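Caisson mobile Plindosby à trois tiroirs
Mobilier de bureau — Rangement individuel et partagé

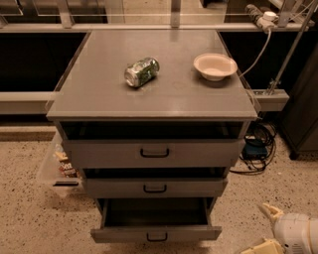 Le caisson Plindosby est destiné aux établissements qui doivent équiper des postes de travail, des accueils ou des salles communes avec un rangement fermé, compact et facile à entretenir. Il appartient à la gamme Braren, qui comprend également des armoires basses, des armoires à rideaux et des vestiaires. Les collectivités, les établissements d'enseignement et les services administratifs peuvent le commander à l'unité ou dans le cadre d'un marché d'équipement.

Présentation générale

Le Plindosby est proposé en deux hauteurs : la version basse se glisse sous un plan de travail courant, la version haute vient à fleur du bureau et en prolonge la surface. Le corps est en tôle d'acier pliée et soudée, revêtue d'une peinture époxy cuite au four. Les trois tiroirs sont montés sur coulisses à billes. Un dispositif interdit l'ouverture simultanée de plusieurs tiroirs et limite ainsi le risque de basculement.

Le dessus peut être commandé nu, avec un coussin d'assise ou avec un plateau rapporté débordant. Ce dernier convient aux espaces de convivialité et aux zones d'impression, où le caisson sert fréquemment de desserte.

Caractéristiques techniques

Structure : acier, assemblage soudé
Finition : peinture époxy lisse mate
Tiroirs : trois, à coulisses à billes
Charge admissible, dessus uniformément chargé : 51 kg
Charge admissible par tiroir : 19 kg
Fermeture : serrure centralisée, deux clés fournies dont une pliante
Piètement : roulettes pivotantes ou vérins de mise à niveau
Livraison : monté, sous emballage carton et cornières

Les charges indiquées s'entendent pour un caisson posé sur un sol plan, roulettes bloquées ou vérins réglés. Le dessus nu et le plateau rapporté ne sont pas prévus pour s'asseoir. Seule la version à coussin, dont la tôle supérieure est renforcée, autorise un usage d'appoint en assise.

Coloris et options

Les coloris gris, blanc et anthracite sont tenus en stock. Les autres teintes du nuancier Braren sont fabriquées sur demande, à partir de 200 pièces par teinte. Les façades peuvent recevoir une couleur différente de celle du corps.

Options disponibles :
Plumier amovible pour tiroir supérieur
Séparateurs transversaux
Porte-étiquettes à clipser
Serrure à code Kruger, en remplacement de la serrure à clé
Kit de liaison pour deux caissons juxtaposés

La serrure à code Kruger se monte en usine. Elle ne peut être ajoutée sur un caisson déjà livré. Le code d'administration est remis au service acheteur, sous pli séparé, et doit être modifié lors de la mise en service.

Implantation

Il est recommandé de conserver devant le caisson un dégagement au moins égal à la profondeur d'un tiroir ouvert. Lorsque le meuble est placé dans une circulation, la largeur de passage réglementaire doit être maintenue tiroirs fermés comme tiroirs ouverts. Sur sol dur — carrelage, granito, béton poli — les roulettes à bandage souple sont à préférer. Sur moquette, les roulettes à bandage dur offrent un roulement plus régulier.

Avant tout déplacement, les tiroirs seront verrouillés et le dessus débarrassé. Le caisson se pousse par le corps, jamais par les poignées.

Entretien

Le nettoyage courant s'effectue au chiffon doux légèrement humide, additionné si nécessaire d'un détergent neutre. Les produits abrasifs, les solvants et les éponges à récurer altèrent la finition mate et sont exclus de la garantie. Les liquides sucrés ou acides doivent être essuyés sans attendre, notamment le long des arêtes du plateau.

Les coulisses ne nécessitent pas de graissage. En cas de dureté à l'ouverture, il convient de vérifier qu'aucun document n'est tombé derrière le tiroir. Celui-ci se dépose en actionnant les deux languettes latérales, une fois sorti jusqu'à la butée.

Durabilité et fin de vie

Les coulisses, serrures, roulettes et poignées sont remplaçables séparément. Les références des pièces figurent sur l'étiquette collée au dos du tiroir inférieur. Le corps en acier est recyclable dans les filières ordinaires de collecte des métaux, après retrait des roulettes et, le cas échéant, du coussin.

Conditions de commande

Les commandes sont enregistrées par la centrale Wemby, distributeur de la gamme Braren auprès des acheteurs publics. Le stock permanent s'élève à environ 1000 caissons, toutes versions confondues. La livraison standard s'entend au pied du bâtiment. La mise en place dans les étages, la reprise des emballages et l'enlèvement de l'ancien mobilier font l'objet d'une ligne distincte au devis.

Toute réserve relative à l'état des meubles doit être portée sur le bon de livraison et confirmée par écrit au service après-vente. La perte d'une clé est à signaler avec le numéro gravé sur le barillet — ce numéro suffit à établir un double.

Fiche mise à jour le 8 septembre 2025. Les caractéristiques peuvent être modifiées sans préavis.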